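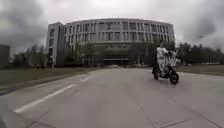

Sum-yee Fu says I have it all wrong about scooters and that the best time to ride into the city is a gray morning, early, before everybody else has finished their coffee. She sent me a whole paragraph about it after my last post! Her point was that sun makes people drive like they're already on vacation, and clouds make them pay attention. I wasn't convinced, but I've been trying it her way for 16 days now and okay, fine, she may be on to something.

I do love a big wide road with hardly anything on it. You get all that pale pavement to yourself and you can look up for once, which I never do in traffic. And I'm a sucker for a curved building. A long one with all those skinny uprights between the windows, floor after floor, bending away from you... I could ride toward one of those all day. (Tsz-kin Ho says they look like radiators. He is not invited to comment on buildings anymore.)

A few of you asked about clothes, so: I'm still in my old Reisinger jacket, the light one, and yes, it shows every single bug. I tried a dark one in June and felt like a baked potato at every red light. White stuff washes. I just soak it overnight and don't think about it. Gloves are still the problem. My Vuvent pair split at the thumb again, that's the second time, and I've been riding with a strip of tape on it like a kid.

The scooter itself is doing great, thanks for asking, except for the seat, which has a tear 5 inches long that I keep meaning to patch. Rain gets in there and then you sit down and, well. I carry a grocery bag for that now.

Next weekend I want to go the long way out, 27 miles if I skip the detour by the river, and stop for noodles somewhere on the way back. Sum-yee wants to leave before six. I've said seven. We're still arguing about it, and I haven't even bought new gloves yet.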